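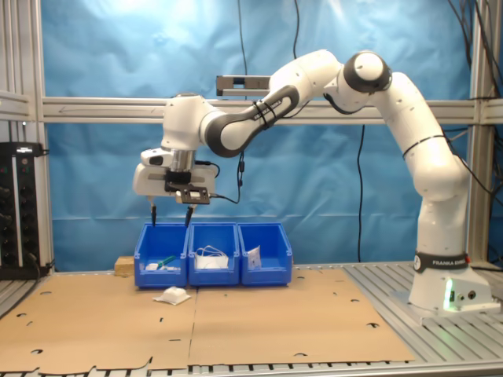 Small parts and consumables: how the bins work now

The blue open-fronted bins are now in use for small stock in both workrooms at Vitdale, and a few people have asked how they are meant to be filled, labelled and topped up. The arrangement was agreed with Hicham Filali in stores and applies from Wednesday.

Each bin holds one kind of thing. Face masks go in one bin, paper packets in another, and small loose pieces in a third. If you are left with a handful of mixed bits at the end of a job, please sort them before you put them back. A mixed bin takes longer to empty than it does to fill, and last month one was found with four sizes of clip and a pen lid at the bottom.

The bins sit side by side in a row with the open fronts towards you. The front lip slopes, so you can reach in without lifting the bin, and you can see what is left from where you stand. Do not stack anything on top. Do not push a second row in behind the first either, as the back row gets forgotten.

Masks should lie flat where there is room, with the ear straps inside the bin. Straps left hanging over the edge catch on sleeves, and a mask that has been on the floor has to be thrown away. Packets can stand upright against the side wall. Keep them closed until you need one. An opened packet goes in the bench tray, and never back with the others.

Topping up

Bins are filled from the store cupboard on the ground floor, which is open from 8 in the morning. Take only what fits below the lip. Reda Benjelloun will look after the bins in the large workroom and Ita Mac Carthaigh those in the small one. If something runs out between rounds, write it on the sheet inside the cupboard door. Telling someone in the corridor does not count as an order.

Masks come from Brasia in cartons of 300. Packets come from Fandano, and the lead time there is longer — allow six working days. Tarek Belhaj places both orders and would like to hear before the last carton is opened.

Labels

The new labels are printed on white card and go on the front lip. They give the name of the item and the shelf number in the cupboard, so that anyone can refill a bin without asking. The old handwritten ones can come off. If the glue stays behind, warm soapy water and a soft cloth will shift it. Please don't scrape with a blade, as it scratches the plastic and the scratches hold dirt.

Cleaning

Bins are emptied and wiped once a month, the next time in October. Let them dry fully before anything paper goes back in. Cracked bins should be taken to Hicham, who has spares of the same size.

We have had one request for lids and one for a smaller bin for the odd green pieces. Lids are not planned. The smaller bins are being looked at, and Rachid Hegazy has a sample on his desk if you want to try it. Questions about the bins go to Hicham on extension 784.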